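Clitau tube transfer, failed episodes

Simulated runs in which the arm was meant to move capped tubes from the blue rack to the numbered racks and did not finish. Labelled by Siu-ming Kwan, June 2025.

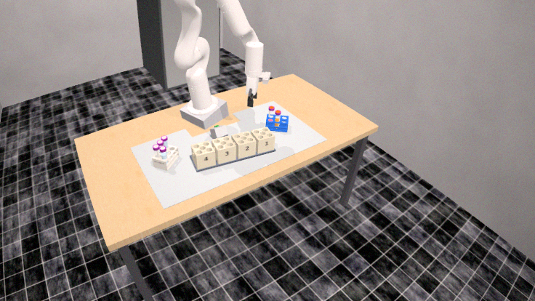 Each episode has 3 camera views and a fault label. The release holds 700 episodes. Contact forces are logged only for the fingers, so a knock from the wrist has to be found by eye.

Fault labels

1. early_close: fingers shut above the cap and the lift carries nothing.
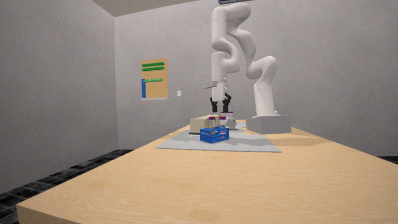 2. rack_contact: a finger or a held tube touches the blue rack. Check the overhead view first, as the side views hide the sockets. 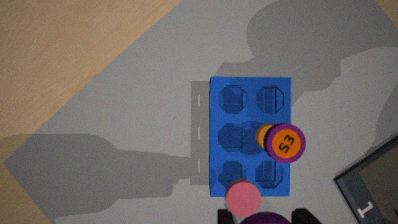
3. stall: no joint moves for 30 seconds and the run is stopped.

Known problems

In 2 episodes the stall timer did not fire. Shirley Sandhu is looking into it. Leave both out of training until the next version. 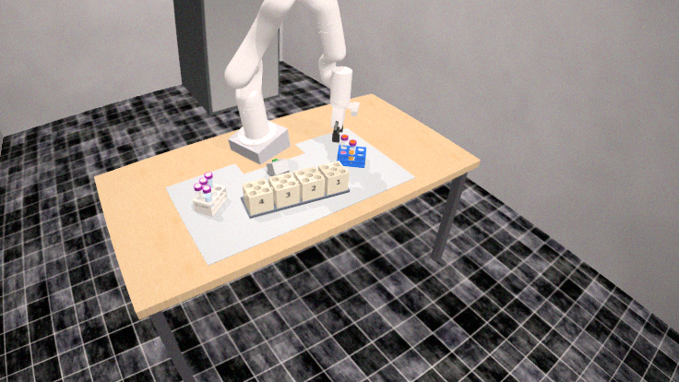
Wide view, gripper over the blue rack, numbered racks empty.

Report wrong labels to the Pillovberg tracker with the episode number.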